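Notes on moving our carrier boards from the Clakton C2 module to the Ferkness F4. Same connector pinout on paper, different behavior at power-up. Thread, 10 November 2016.

The F4 wants its 3.3 V standby rail stable before the carrier releases the power-good line. The C2 did not care. Our old carrier releases it 3 ms early, and the F4 then sits in reset with the status LED off.

Fix on existing boards: swap the RC delay on the power-good line for a supervisor chip. We used the one in the Ahn reference schematic, page 49. It fits the old footprint if you rotate it and cut one trace.

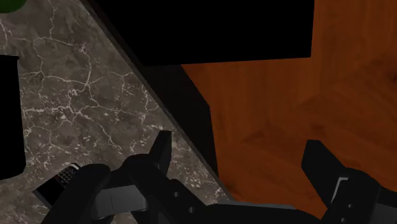 Soon-im Noh: Does the early release also happen on the rev B carrier? Ours boots fine cold but hangs on a warm restart.

Yes, rev B has the same RC values. Warm restart is worse because the capacitor has not fully discharged, so the delay gets shorter. Check the line with a scope before blaming firmware.

Second item is the display output. The F4 routes its second DisplayPort lane group through a mux that defaults to off. The BIOS setting is under Chipset, then Graphics, then Port B. Save, then remove power completely. A soft reboot does not apply it. 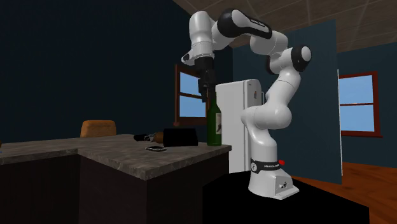

*Thread so far: 2 min read*

Third item, thermals. The F4 heat spreader has the same outline as the C2 part but the die sits closer to the connector edge. Our old gap pad covered only part of it. Under full load in the Driltstead enclosure the module throttled after 20 minutes. With a full-width pad it did not throttle during an overnight run.

Mitiku Negash measured the standoffs as well. The 5 mm set is fine. The 8 mm set needs the taller mating connector on the carrier, same as before.

Still open: the watchdog. The F4 exposes it at a different I2C address and the C2 driver fails without an error. I have a patch for the address but have not tested the timeout values. Expect that in February.

Rev C carrier has the supervisor on board. Gerbers are in the usual folder, BOM is not final.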